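Chapter 4
Collecting Examples by Hand

What you will learn in this chapter

After reading this chapter you should be able to plan a small collection of demonstrations, to decide what is recorded in each one, and to recognize when a set of examples is too narrow for the task. You should also be able to write a collection sheet which another person can follow without asking you questions.

4.1 Why we begin with the examples

In Chapter 3 we treated the examples as given. There was a file, the file had rows, and the learning system was fitted to the rows. Many students finish such exercises with the feeling that the difficult part is the fitting. In practice the larger part of the work comes earlier, and it is done with the hands. Somebody must move the arm through the task, again and again, while the joint positions and the camera pictures are stored together.

One such recording, from the first movement until the task is finished or given up, we call an episode. A group of episodes made for the same task we call a set. These two words are used in the whole book with this meaning only.

4.2 The Mostgate set

The main example of this chapter is the Mostgate set. It contains 2667 episodes of simple work on a table: picking up an object, carrying it, and putting it down in a named place. The objects are household things, both hard and soft. The operators worked in blocks of 90 episodes. After each block the objects were exchanged and the furniture on the table was moved a little.

The first plan for Mostgate was different. The objects should stay in the same place for a full block, so that the work would go quickly. It did go quickly, but the system trained on these early blocks reached always to the same point on the table, even when the object was lying a hand's width to the side. It had learned the place and it had not learned the object. The early blocks were kept, and we will use them in Exercise 4 to show this fault.

4.3 Hard objects and soft objects

A wooden block has the same shape from one episode to the next. If you turn it, you see another side, but the sides do not change. A soft object is less obedient. It gives way under the fingers, its outline is not a clean line, and after each grasp it may lie in a new form. For this reason a soft object usually needs more episodes than a hard one of the same size.

The camera at the wrist makes this problem larger. When the gripper comes near, the object fills a big part of the picture and may lose its sharpness. The beginner often wishes to remove such pictures from the set. Please do not do it. The system will meet the same kind of pictures when it works alone, and it must have seen them before.

4.4 What is written down

For each episode the operator fills in one line of the collection sheet. The line has these entries:

Episode number
Task, in one short sentence
Object, by its name from the object list
Result: finished, or given up
Remark, if something unusual happened

The remark is the entry most often left empty, and later it is the one most often missed. In the Plornach set, which we study in Chapter 5, 2 operators used different names for the same object during the whole month of January. Without remarks it was slow work to bring the names together again.

Before you continue to Section 4.5, take a sheet of paper and write the line for one episode with a soft object near a piece of furniture. Write the task sentence first. Then compare it with the sentence of your neighbor, and look for words that only one of you has used. 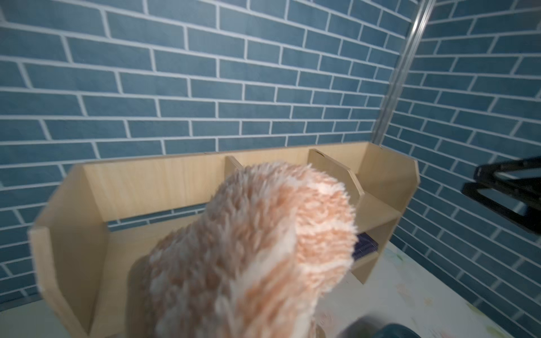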